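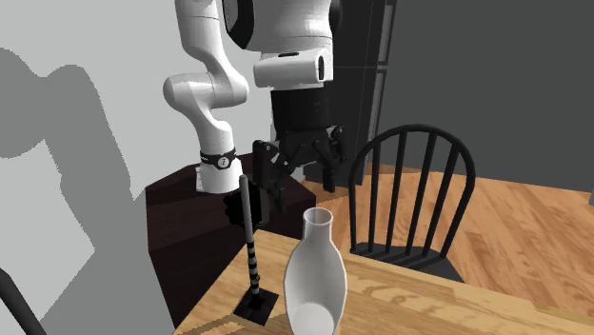 Light wooden table. Render: Grukley

MEDIA RELEASE
24 Jan 2023
For immediate release

Grukley to refinish timber tables and floors under one service

Grukley will begin taking bookings next month for a combined timber refinishing service covering household tables, benchtops and floors. The service will be sold under the name Tururance and replaces the separate furniture and flooring programs the company has run until now.

Customers will be able to book one visit for all the timber in a home and receive one quote, one invoice and one care sheet. Under the old arrangement a household wanting a dining table and a living room floor done had to deal with two offices, and the work was often scheduled weeks apart.

Grukley completed 3,542 refinishing jobs last financial year. Of those, 716 came from households that had booked both furniture and floor work, in most cases through separate enquiries. The company said this was the main reason for the change.

What the service covers

Tururance covers solid timber and most engineered timber with a wear layer thick enough to sand. It does not cover laminate, vinyl, bamboo or outdoor decking. Painted furniture can be stripped and refinished on request, but a test patch is done first and the job is quoted after the test.

Each booking starts with a home visit. The assessor checks the existing finish, looks for movement between boards, takes a moisture reading and notes any repairs that need to be made before sanding. The visit is free within the metropolitan area. Regional customers pay a travel charge of $123, credited against the final bill if the work goes ahead.

Small tables and loose pieces can be collected and finished at the Metwally workshop. Larger tables, fixed benchtops and all floors are finished on site. Customers can choose between a hard wax oil and a water-based coating, both available in matt and satin. A gloss finish will still be offered on floors but has been dropped for tables, as it makes up very few orders and is slow to cure in the workshop over winter.

Colour matching

One of the more common requests is for a table to match the floor it stands on. Grukley will offer this as part of the standard price where the two timbers are close in tone. The assessor will prepare sample boards and leave them in the house for two days so they can be looked at in daylight and under lamps.

Where the timbers are a long way apart in tone the company advises against matching. Heavy stain on a pale board tends to show every later scratch, and removing it means sanding deeper than would otherwise be needed. Staff have been asked to say so at the first visit.

Light floors have become more popular with customers over several years. Honey and straw tones now lead floor orders, ahead of the dark browns and greys that sold well before. Many of these jobs involve no stain at all, only sanding and a clear coat.

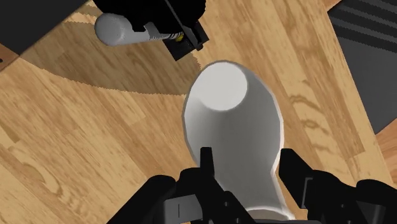

Norbert Šimko said the wait between trades had been the hardest part of having his own floor redone, and that he would have held off on the table if he had known the two could be done together. He said the colour was right in the end, but it had taken a second round of samples to get there, and he would like to see the samples left for longer than two days in houses that get little morning sun.

Grukley said customers may ask to keep sample boards for up to a week at no cost, provided the work has not yet been scheduled.

Preparing for the work

Rooms need to be cleared before floor work begins. Crews can move furniture within the house for a fee, but will not move pianos, fish tanks or anything connected to gas or plumbing. Curtains that touch the floor should be taken down or tied up well clear of it.

Floors with a hard wax oil can be walked on in socks the following day. Rugs should stay off for two weeks. Water-based coatings dry sooner, but the advice on rugs is the same. Tables should not be used with hot dishes, even on a mat, until the period printed on the care sheet has passed.

Pets should be kept out of the room until the crew leader has signed off the job. Customers who need to stay elsewhere should raise this at the assessment so that bedrooms and hallways can be done in a sensible order.

Maintenance

All Tururance jobs include a maintenance kit made by Briltance, containing a soap concentrate, a small tin or bottle of the finish used, a white pad and two cloths. Replacement kits will be sold through the Metwally workshop counter and by mail. Kits bought under the former furniture and flooring programs use the same products and can still be used up.

The company recommends washing oiled timber with the soap only. Steam mops, vinegar and general-purpose spray cleaners should be avoided, as they dull the surface and can void the workmanship warranty. A worn patch in front of a sink or doorway can usually be re-oiled by the householder without sanding. Coated floors cannot be patched in the same way and should be looked at before the wear reaches bare timber.

Diệp Hà, who manages bookings at Grukley, said the new care sheet had been cut to a single page after customers reported that the old booklet was hard to follow.

"People rang us with questions that were answered on page nine," she said. "We have put those answers at the top."

Existing bookings and warranties

Bookings already made under the furniture or flooring programs will go ahead at the quoted price. Customers holding both kinds of booking may ask to have them combined if neither job has started. Warranties on earlier work are unchanged and claims should be made through the same phone number as before.

The service will be offered in the metropolitan area first. Regional bookings open in June, subject to crew availability.

Prices, a list of suitable timbers and the booking form are available from the Grukley office and at the Metwally workshop counter.

Media enquiries: Diệp Hà, Grukley

ENDS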